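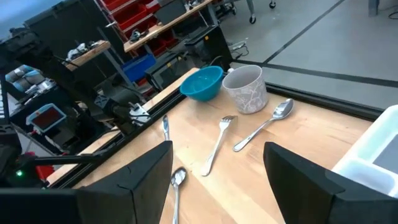
Section 4: First Fill and Descaling

Your Trusitz Kirnthorpe countertop water boiler has traveled a long way in a box and tastes like it. Run two full tanks through before making anything you intend to drink.

1. Set the boiler on a level, heat-safe surface at least 20 cm from the wall. The steam vent is at the back, where it can do the most harm to wallpaper.

2. Lift the lid and take out the paper insert. It says REMOVE BEFORE USE in four languages, and our service desk still gets calls.

3. Fill with cold tap water to the MAX line. The line is a limit. Water above it will leave through the spout at a moment of its own choosing.

4. Press BOIL. The light turns amber, then white. Drain the tank into the sink and repeat.

Note: A faint smell of warm plastic is normal during the first two boils. If you still notice it on the third, stop and call us.

Descaling

Do this every 14 days if your water is hard, or monthly if it is soft. If you don't know which you have, look inside your old kettle.

5. Unplug the boiler and let it cool with the lid open.

6. Dissolve one sachet of descaler in 500 ml of lukewarm water and pour it in. Leave it for up to 20 minutes. Leaving it overnight does not make it cleaner, though it does void the seal warranty.

7. Drain, rinse twice, and wipe the outside with a soft cloth.

CAUTION: Never put the base in water or in the dishwasher, including "just the top rack."

CAUTION: Don't mix descaler with bleach.

If the display shows E-811, the tank is empty. Add water and press BOIL again. For any other code, see Section 7.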